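**Zolard opens its simulation lab in Brirnavska to visitors in November**

Zolard will hold an open day in November at its office in Brirnavska. Guests can follow the two-armed robot model Lobo while it practices kitchen work in a simulated room.

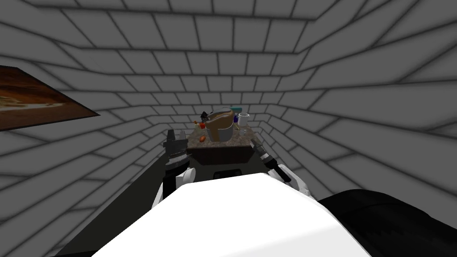 *By Kiri Cartwright, Zolard press office*

The demonstration runs on Motari, our own simulation program. In the virtual kitchen there is a counter with a granite look, and on it stand a brown pot, a white mug and other things for cooking and eating. Visitors will see the views on a large screen, and our engineers will explain each step in simple words.

For the tests before the opening, the team has prepared 1,218 trial runs.
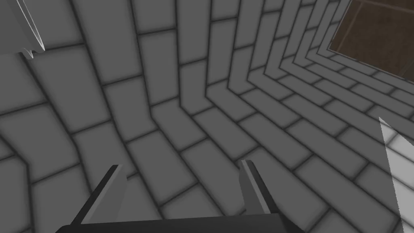
From these, 14 were selected for the public program. Every group may also choose one extra task, and it will be started live, without rehearsal.

We have place for 300 guests. Schools and technical colleges are kindly asked to register as a group.

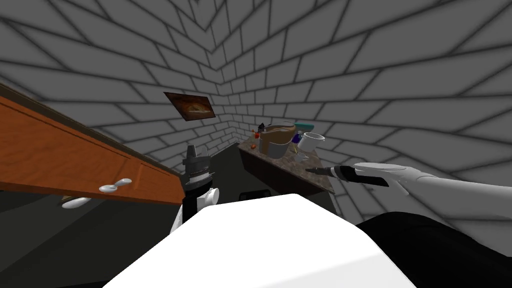
Entrance is free of charge. The first demonstration starts at 10 a.m. and the last one at 4 p.m. Registration is made by telephone with the press office, extension 555.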